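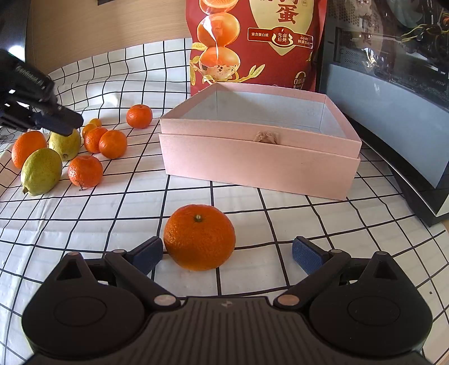

Mes colis gourmands : vos questions, mes réponses

Temps de lecture : 4 min
Imprimer | Envoyer par e-mail

Depuis que j'ai raconté ici comment je prépare mes petits colis à offrir, je reçois toujours un peu les mêmes messages (et ça me fait drôlement plaisir, continuez !). J'ai donc tout regroupé sur cette page.

Tu prends quoi, comme boîte ?

Une boîte cadeau en carton, rose pâle, avec un petit nœud beige en tissu à l'intérieur. J'en ai toute une étagère, je garde celles qu'on m'offre et j'en achète deux ou trois chez Hivent quand je suis à court. Pour la remplir je la pose sans couvercle sur la table, à côté de ce que je veux mettre dedans, et je regarde si les volumes vont ensemble avant de ranger quoi que ce soit.

On peut vraiment offrir une orange ?

Mais oui ! Une belle grosse orange à la peau bien grumeleuse, moi je trouve ça plus gai qu'un ballotin. Ma grand-mère en recevait une à Noël et elle en parlait encore à quatre-vingts ans. Choisissez-la lourde dans la main et sans zone molle, passez un chiffon sec dessus et laissez-la nue, sans film plastique – elle transpire là-dedans et elle moisit.

Et le sachet rouge, c'est quoi ?

La question qui revient le plus ! Ce sont des œufs à grignoter, un en-cas chinois salé. Le gros caractère dans le cœur crème, 蛋, veut dire « œuf », et juste en dessous 先卤后烤 indique qu'ils sont d'abord mijotés dans une saumure aux épices, puis rôtis. Je les trouve à l'épicerie asiatique de mon quartier, au rayon des choses à grignoter, et mon beau-frère les mange devant la télé. Si vous offrez ça à quelqu'un qui ne lit pas le chinois, glissez une petite carte avec la traduction (et pensez à demander pour les allergies, quand même).

Dans quel ordre je remplis ?

Le lourd au fond, donc l'orange d'abord, calée dans un angle avec du papier de soie froissé. Le sachet ensuite, debout s'il tient, couché sinon. Si ça dépasse, prenez une boîte plus haute, n'appuyez pas sur le couvercle ! J'ai écrasé un paquet de sablés comme ça et je m'en veux encore.

Pourquoi une nappe à carreaux ?

Parce qu'elle est jolie, déjà. La mienne est blanche avec un quadrillage noir tout fin, et les lignes me servent de repère quand je coupe mon papier cadeau, je n'ai presque plus besoin de règle. Elle plisse un peu du côté du mur et je ne la repasse jamais, autant vous le dire.

Combien de temps à l'avance ?

La veille au soir, pas plus tôt, à cause du fruit. Pour le sachet, regardez la date dessus et ne l'ouvrez pas. Si je dois livrer le vendredi, je prépare tout le jeudi après le dîner, avec une tisane.

Ça passe par la poste ?

Le sachet fermé, sans souci. L'orange, je n'essaie plus : je la garde pour les colis que je remets en main propre. Pour un envoi, je mets du thé à la place et je glisse la boîte dans un carton plus grand, avec du papier tout autour.

Je peux réutiliser une boîte un peu abîmée ?

Bien sûr ! Un coin fatigué se cache sous un ruban. Et une boîte trop cabossée finit chez moi dans un tiroir, pour ranger les bobines de fil ou les cartes postales.

Une autre question ? Laissez-moi un commentaire, je réponds en général le dimanche matin.

Vous êtes déjà 2 718 à recevoir ma lettre du mois. Inscrivez votre adresse e-mail pour la recevoir aussi. Désinscription possible à tout moment.

Ce site utilise des cookies pour mesurer sa fréquentation. Accepter | Refuser | En savoir plus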